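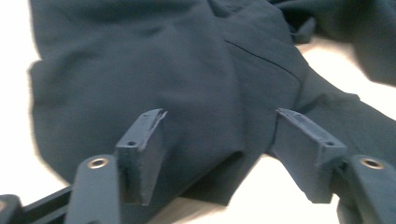
Dark teal cloth and the hand gripper, afternoon.

January

Spent the morning on the equipment list and the afternoon on garments. The list took longer than it should have. Duygu wants one page she can take to Perbridge, and I had four pages, most of them notes to myself.

Where it stands: the money for the year covers one arm, or a set of hand grippers and some decent tables, with a bit left over. It doesn't cover both unless we lease the arm. Lulitz will lease, but they want twelve months up front, and Urszula doesn't like paying a year ahead for something that may sit in a crate until spring. I don't like it either. She asked what we would do with the arm in the first two months and I didn't have a good answer. The room isn't wired for it and the electrician hasn't called back.

The hand grippers are easier. Duman quoted 300 each, and 206 each if we print the fingers and links ourselves and buy only the rest from them. Tuncay says printing is fine, we have the machine and he has the time. Elif Naz pointed out that his time is also in the budget, under a different heading. They went back and forth on that through lunch. I wrote down 206 and put a question mark next to it.

Fingertip wear needs its own line. I had left it off completely. The pads get chipped along the top edge and I want spares in the drawer before we need them. Put in for 20 pairs. Jamie thinks that is too many and says to order ten and see. I kept 20, they are cheap next to everything else on the page.

Also talked about finger color. Dark pads against dark cloth are hard to tell apart when you check the pictures afterward. Jamie would like the next batch in orange or white. It costs nothing extra if we print them, a spool is a spool. If Duman makes them it is a custom order and adds three weeks. Another point for printing, and I told Tuncay so, which pleased him.

Tables: 600 for the pair from Drulten, delivery included, pale tops. Elif Naz measured the door twice. They will go through with the legs off.

Lighting I moved to the second half of the year. The glare bothers me more than it bothers the others, and a cheap diffuser might fix it. Will try tracing paper first.

Things I still have to find out:
Whether Lulitz will take quarterly payments.
What the service contract covers and if travel is on top.
If the insurance goes up with an arm in the room.
Who signs when Duygu is away.

My own feeling is that we buy the grippers and tables now, and ask about the arm again in the summer when the wiring is done. Duygu may want it the other way around, as an arm is easier to get approved than a box of small parts. She has said as much before.

Got the page down to one side by 6:30. Sent it to Urszula to check the sums. Have to bring more hangers tomorrow.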